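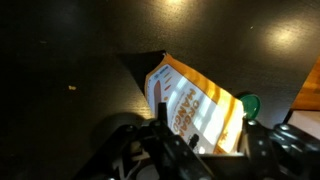
A pouch marked "Organic Mango" between the fingers of the gripper, seen from the wrist camera. Picture: Rorkitdale

Rorkitdale publishes results of hand-taught robot trial, and advises buyers to wait

Teaching a robot by showing it the job is slower and fussier than the sales material suggests, according to a trial report released this April by Rorkitdale, the independent test workshop for small food packers.

The workshop spent the winter trying out Mirnar, a teaching kit sold by Skuvetti. The kit promises that anyone who can pack a box can train a robot to do it. Rorkitdale set out to check that claim using pouches, jars and cartons of the sort its members handle every day.

Mirnar can be taught in two ways. In the first, a person takes hold of the arm and moves it through the job. In the second, the person sits at a desk and drives the arm by remote control, watching the view from a camera at the wrist. Both methods record the movements along with the camera pictures, and the software then tries to do the job by itself.

The trial team recorded 3,430 demonstrations. Of these, 489 were thrown out before training, most of them for dropped packs, false starts or an operator changing their mind halfway through. The time spent sorting good recordings from bad does not appear anywhere in Skuvetti's cost calculator.

Soft pouches gave the most trouble. A squeezable food pouch with a screw cap bends when it is gripped, leans over when it is lifted and rarely sits the same way twice. Operators working by remote control could see the pouch but could not feel it, and several said they were guessing how hard to squeeze. Moving the arm by hand gave steadier grips, though the operator's own arm kept getting into the camera's view and those recordings were less useful for training.

Sunlight was another problem. Strong bands of it across a white pack can wash out the print, and a glossy cap changes its look as the arm turns. Skuvetti's guide recommends "normal indoor lighting". Rorkitdale's report says the phrase needs a proper definition, in figures, before a packer with windows signs anything.

After training, the robot was given mixed trays of pouches and asked to stand each one upright in a carton. It managed 63 per cent without help. On trays laid out as they had been during teaching it did better, and on trays laid out by someone who had not taken part in the teaching it did worse. The report gives both sets of results in full and asks readers not to quote the better one alone.

"We were told this was as simple as showing a new starter the ropes," Rorkitdale said in a statement. "A new starter needs to be shown a pouch a handful of times and will ask if they are unsure. The robot had to be shown far more often, and when it was unsure it carried on."

The report does find some use for the kit. Rigid jars and square cartons were learned with less fuss, and operators with no programming background were able to make recordings on their first morning. Two of the workshop's test stations will keep their kits for further work on jars. The pouch work has been stopped until Skuvetti supplies fingers better suited to soft packs.

Rorkitdale also raises the matter of who does the teaching. In the trial, recordings from different people were mixed together, and the robot picked up their habits as well as their skill. One operator always nudged the pouch before gripping it. The trained robot nudged too, including at times when there was no pouch in reach. The report suggests that buyers choose a few steady operators, and that those people be paid for the extra work.

Skuvetti was sent a draft of the findings. It replied that a later version of the Mirnar software deals with "many of the points raised". Rorkitdale has asked for a copy and will test it on the same trays, with the same blinds open. No date has been agreed.

The full report, including the list of discarded recordings and the reason given for each, is free to members of the workshop. Other firms may ask for a printed copy.

Notes to editors

Rorkitdale buys or rents all equipment it tests and takes no payment from suppliers. The trial arm was hired through the dealer Guzmán at the normal rate.

Visits to see the test stations can be arranged through the workshop office, mornings only. Please allow time for the robot to be set up.

ENDS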